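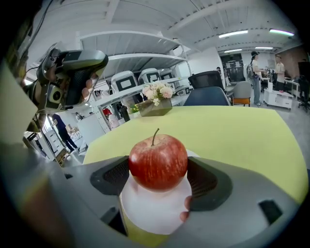

Suvstead Community Orchard Trust has completed its winter survey of backyard and roadside fruit trees across the Wasilewska valley. The results will guide our planting, pruning and fruit fly programs for the next two seasons, and we are sharing the main findings in this thread. Many residents told us they were unsure which apples they had growing at home. A red skin with faint yellowish streaks, like that of the apple in our photo, is a useful starting point, but skin colour alone will not name a variety. Our identifiers also ask for the season of ripening, the shape of the core and, where possible, a leaf.

The survey recorded 3,637 fruit trees on private and public land. Apples were the most common, followed by plums, lemons and figs. Residents supplied most of the records through the online form. Street trees were mapped on foot.

Of the apple trees recorded, 44 could not be matched to any variety in our reference collection. Several stand on the old Flirnero estate, where orchard plantings were never fully documented. Owners of these trees will be contacted by letter and invited to provide fruit at harvest.

Please note that fruit submitted for identification should be sound, fully coloured and picked from the sunny side of the tree. Leave the stem on. Windfalls and supermarket fruit cannot be accepted.

Fruit fly remains the most serious concern raised in the survey. Householders are reminded to collect fallen fruit promptly, seal it in a plastic bag and leave it in full sun before disposal. Do not place infested fruit in the compost or the green bin.

The Trust has received several enquiries about neglected trees on vacant blocks. We have no authority to enter private land or remove trees. Reports can be lodged through the form on our website, and we will write to the owner where contact details are available.

Pruning workshops return in February with a session on summer pruning for apples and plums. There will be 2 sessions, one at the Bramon Road orchard and one at the Suvstead hall grounds. Both begin at 9 am. Enclosed shoes and a hat are required – secateurs will be supplied, though participants may bring their own.

Grafting wood from the reference collection will be offered again next winter. Requests will be filled in the order received, with a limit of one bundle per household. Rootstock is not included and should be ordered from a nursery well ahead of time.

Questions about the survey may be directed to Hanna Kubiak, Survey Coordinator, by email or by leaving a message at the Trust office. Please quote your tree record number if you have one. Replies can be expected within ten working days.

The full survey report, including the street map and the list of recorded varieties, is available on our website. Printed copies may be read at the Suvstead library during opening hours.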